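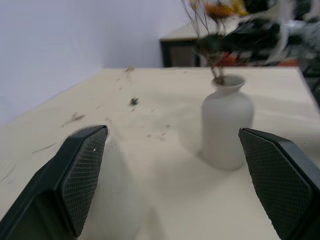 Liya reckons I should give up on the allotment till June, says the soil at Gorkildale is still too cold for beans and I'm only feeding slugs. Maybe. Went up anyway after work. Thursday, so the gate was locked, had to go round by the lane. Six rows in, string all over the place. Water butt almost empty again!! Needs a new tap. Forgot gloves. Hands a mess.

Potatoes coming though. And the rhubarb is enourmous. Took 30 quid out for the rent, must pay Gebremedhin before he asks agian. Soup for tea. Bed.

Comments

Ibsa Birhane: Beans went in last week at mine, no trouble so far. Fleece at night.

Eyerusalem: save me some rhubarb please

Bethel A.: Which tap do you need? Got a spare in the shed.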